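Objet : Re: [club-robotique] Bras et enregistrements, point avant août
Date : dim. 18 juillet

Bonjour à tous,

Je réponds dans l'ordre au message de la semaine dernière.

> Est-ce qu'on garde le découpage prévu pour le concours Larico ?
> Il nous manque encore des épisodes pour la tâche du bol, et
> personne n'a dit sur quelle machine tournerait l'entraînement.

Oui, on garde le découpage. Le serveur contient 2 473 épisodes, dont 81 à refaire : le fichier des positions articulaires s'arrête avant la fin du mouvement. La liste est dans le dossier Ojala, triée par tâche. Pour le bol, il faut arriver à 1 000 épisodes valides et on en a presque 900.

L'entraînement tournera sur la machine de la salle Plerkberg. Elle est réservée pour nous 6 nuits en août – les dates sont dans l'agenda partagé.

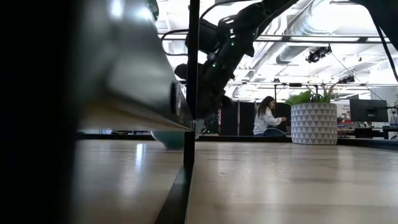 La responsable des essais, club de robotique

Le bras noir reste monté au-dessus du plan en bois clair. Ne touchez pas à la boucle de câble en haut du bras, elle est réglée pour laisser toute la course à l'épaule. Avant chaque série, relancez la calibration et notez l'écart dans le tableau, même s'il est nul.

> On peut changer la vitesse de fermeture de la pince ?

Pas pour cette tâche, sinon les anciens épisodes ne seront plus comparables. On pourra essayer sur la suivante – le script Briltell accepte déjà le paramètre.

Il reste à écrire la partie « protocole » du rapport, deux pages au maximum. Si quelqu'un la prend, qu'il réponde sur la liste et pas en privé.

À bientôt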